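Home > Workshop & Gadgets > Robotics and automation > Buying advice
Tagged: grippers, training kits, subscriptions, small business

Is the Ovico hand-held gripper kit worth paying for?
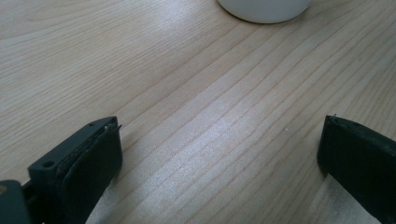
What I've been offered

I run a small packing business (herbal teas and creams, mostly in tubs and jars) and a rep from Sandex has been to see me twice about the Ovico kit. The pitch is that my packers do their normal job holding a gripper with a camera on it, the recordings go off to Sandex, and a few months later I get a robot arm that already knows how to pick up my products. He left a demo unit for me to try on my own table and I've been using it on and off all week.

My doubts, in no special order. The rubber pad on the left finger has a lip near the tip that sticks out past the plastic and looks frayed. The rep says pads are "a consumable", a word I only ever hear just before somebody sends me an invoice. Then there is the glare. My table has a bit of a sheen on it and the reflection washes out the grain to a faint grey between the fingers. He says the software doesn't mind. I'd like to hear that from somebody who isn't selling it.

The price is £476 a month for 15 months, and the arm is extra at the end. The brochure promises "up to 70 per cent of hand picking automated". Up to. My bus is up to on time.

Has anyone here paid for this and got a working arm out of it? I don't need to hear how exciting the future is.

Posted by Efua Sarpong, Thu 4 January

Kwame Frimpong

We took the kit in October for a repair bench, so I can tell you about the first part of the contract and nothing about the end of it.

The gripper is decent to hold. It's heavier than it looks in the brochure, and my people wanted a rest after a spell of it, which slowed the bench down more than the rep had allowed for. Ask him whose time that comes out of. In our case it was ours, and it isn't mentioned in the price.

On the pads, yes, they wear, and the edge near the tip is where ours went first. I wouldn't send a unit back over a bit of a lip, but I would want to know if it's the pad coming away from the finger or only a rough edge left from when it was cut. Press it flat with your thumb. If it springs straight back up, ask for a new pad before you record anything you care about. Ours came in a packet of two and we fitted them ourselves. The second packet was chargeable and I had an argument about it that I half won.

On the glare, the rep is being too breezy. Sandex rejected part of our first batch and the note that came back said "surface reflection". They then tried to count those recordings towards our monthly total as used. We put a dull grey mat down and haven't had the same note since, though we also moved a lamp that week, so I can't swear which of them did it. If your jars are pale and your table is pale I'd sort that out early. The camera has to tell where the base of the thing stops and the table starts, and you don't want a bright patch sitting right where the fingers close.

Things I'd get in writing:

- who pays for pads, and how many you get
- what happens to rejected recordings
- whether you keep a copy of your own recordings if you leave
- the price of the arm, as a number and with a date on it
- what "automated" means in that 70 per cent

I asked about the last one. It is counted per pick attempted, so a jar the arm fails to lift still goes into the figure. Draw your own conclusions. I have drawn mine, and I am still in the contract, because leaving early costs nearly as much as staying.

Fiifi Ackah

Don't bother with any of it. Get a Quartey, they're better. My cousin's firm has one and it's fine.

Leonora Sarmiento

I can't speak for Ovico but I looked at three of these schemes for a small bakery supplier last year and we ended up buying none of them.

What put me off was that none of the sellers would show me an arm handling something they hadn't brought along themselves. I'd pick a product off our own shelf and suddenly it was a matter for the technical team. So my advice is to hand your rep one of your most awkward tubs, something with a slippery lid or a rounded base, and ask to see an arm pick it up on your table under your lights. If he says it needs training first, fair enough, then ask for a trial with no payment until it does.

Nunel do a shorter hire, 13 weeks when I asked, and they let you walk away at the end. The gripper felt cheaper and the support line was one man who was often out. I'd still take a short hire with a grumpy man over 15 months with a cheerful one.

Do the sums on a part-time packer as well. We did, and that's who we hired.

Comments (4)

Akosua Asante: Kwame, did the mat slide about? We tried one for photographing stock and it drove everyone mad.

Kwame Frimpong: A bit. Double-sided tape at the corners.

Efua Sarpong: Thank you both. I pressed the lip down as you said and it came straight back up, so I've asked for a new pad. The rep wants to know if I'm "otherwise ready to proceed". I've sent him Kwame's list.

Fiifi Ackah: Still say Quartey.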